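Taking the power supply out of an old Dell tower - do I pull the blue tab?

Usutetti
I have an old Dell desktop and want to swap the power supply before I pass it on to my nephew. There's a blue tab at one end and I'm scared of snapping it. Any advice from kind souls?

Figueroa
Just buy a new PC, it's not worth the bother.

Aksel Egilsson
Oh, please don't give up on it! Unplug it from the wall, lay it on its side and give it 10 minutes while you make coffee. Undo the cables that run to the board and the drives - take a phone picture first, I always forget - and then check the back for screws. Only then work the blue release, gently, and if it fights you, stop and look for a screw you missed.

Same sort of layout, with the blue release at the far left end of the silver box:
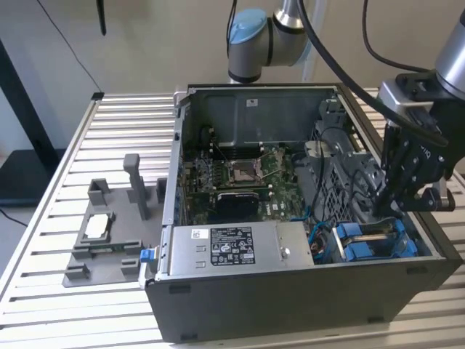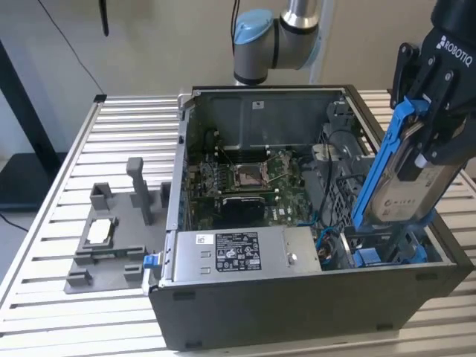
Photos: Clundiso

Good luck, and do tell us how it goes - your nephew is a lucky kid!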